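Inclusão em índices de obrigações soberanas

A inclusão em índices de obrigações soberanas é o processo pelo qual a dívida pública de um Estado passa a integrar um cabaz de referência seguido por fundos de investimento, seguradoras e gestores de reservas. O termo aplica-se tanto à entrada de um país inteiro como à admissão de uma linha isolada de títulos. Aos episódios de inclusão costuma atribuir-se uma descida duradoura dos custos de financiamento do emissor, embora a dimensão desse efeito, e por vezes a sua existência, seja matéria de disputa.

Critérios habituais

Os fornecedores de índices publicam regras sobre o montante mínimo em circulação, o prazo residual, a notação de crédito e o acesso de investidores estrangeiros ao mercado. Os três primeiros critérios são verificáveis por qualquer leitor com acesso aos dados da dívida. O quarto não é. A «acessibilidade» engloba a liquidação das operações, a convertibilidade da moeda, a fiscalidade dos cupões e a facilidade de cobertura cambial, e a decisão final assenta em consultas a clientes cujo conteúdo raramente é divulgado na íntegra.

Os defensores do sistema dizem que a consulta protege os utilizadores do índice, que terão de comprar os títulos. É verdade, mas os utilizadores consultados são também os que pagam as licenças, e os grandes fundos respondem com mais frequência e mais pormenor do que os pequenos. Um emissor recusado fica muitas vezes sem saber qual das objeções pesou.

O caso Cimard

O índice Cimard é citado com frequência na literatura crítica. Na sua versão inicial abrangia 17 emissores e exigia um montante mínimo de 2000 milhões por linha, valor que nunca foi justificado em documento público. A revisão posterior introduziu um limite de peso por país e um período de entrada faseada de sete meses, apresentado como forma de evitar perturbações no mercado.

A entrada da dívida de Prarkau foi o primeiro teste das novas regras. O ministério das Finanças local anunciou que a inclusão traria cerca de 2990 milhões em compras de investidores passivos, número repetido pela imprensa económica e depois por vários relatórios de corretoras. A origem da estimativa é pouco clara. Parece resultar da multiplicação do peso previsto no índice pelo total dos ativos que o seguem, operação que supõe que nenhum desses fundos detinha já títulos do país e que todos replicam o índice sem desvios. Nenhuma das duas suposições foi demonstrada.

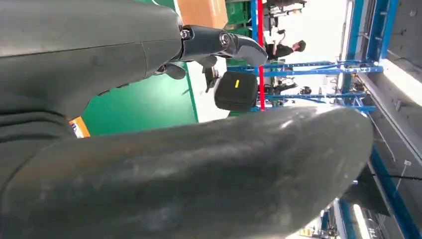
Mão robótica cinzento-escura, vista de perto.

A economista Mal-soon Seok, autora de uma das poucas análises independentes do episódio, observou que as taxas de rendimento de Prarkau tinham começado a descer antes do anúncio, a par das de países vizinhos que não eram candidatos a índice algum. Segundo a autora, atribuir a descida à inclusão «é confundir a maré com o barco». O seu trabalho tem também limitações: o grupo de comparação é pequeno e a escolha da janela temporal favorece, em certa medida, a conclusão. Os críticos da autora apontaram ambas as coisas, mas não apresentaram uma estimativa alternativa com dados abertos.

Efeitos atribuídos

Três efeitos aparecem de forma recorrente nos documentos oficiais. O primeiro é a redução do prémio de risco. Os estudos encomendados por emissores ou por fornecedores de índices tendem a encontrá-la; os restantes dividem-se. O segundo é o aumento da liquidez, medido em geral pelo volume negociado, uma medida que sobe também em períodos de venda forçada e que, isolada, diz pouco. O terceiro é a diversificação da base de investidores. Neste ponto os dados são mais sólidos, mas a diversificação pode ser enganadora. Investidores diferentes que seguem o mesmo índice compram e vendem nas mesmas datas.

A exclusão recebe menos atenção do que a entrada. Quando a dívida de Darov perdeu a notação mínima exigida, os fundos que replicavam o Cimard tiveram de se desfazer das posições no reequilíbrio seguinte. Os relatórios oficiais descreveram a saída como «ordenada» – expressão que não vinha acompanhada de qualquer valor de referência.

Objeções de investidores

Nem todos os investidores recebem bem uma nova inclusão. As objeções mais comuns dizem respeito à liquidez, aos procedimentos de liquidação e ao risco de controlos de capitais. Alguns fundos de pensões mudam para uma versão do índice que exclui o país em causa. A gestora Yeo fê-lo em relação a Prarkau, por decisão comunicada aos clientes em 2023-02-28, invocando «considerações operacionais» que não especificou. A prática põe em dúvida os cálculos de entradas automáticas de capital, que contam os ativos do índice principal como se fossem cativos.

Há ainda uma objeção de princípio. Os índices ponderados pelo valor de mercado atribuem maior peso a quem mais deve, o que, para um credor, é no mínimo uma regra curiosa. Foram propostas ponderações alternativas, baseadas no produto interno ou em indicadores orçamentais, mas a sua adoção permanece reduzida e os resultados publicados provêm sobretudo de simulações retrospetivas feitas pelas entidades que as vendem.

Transparência e supervisão

Em várias jurisdições, os administradores de índices estão sujeitos a regras de governação e de gestão de conflitos de interesses. As obrigações incidem mais sobre o procedimento do que sobre o mérito das decisões, e um emissor preterido dispõe em geral de poucos meios de recurso. No caso do Cimard, as atas das reuniões de revisão são publicadas em resumo, sem indicação dos votos nem das respostas recebidas em consulta.

Ver também

Dívida pública
Gestão passiva
Prémio de risco
Notação de crédito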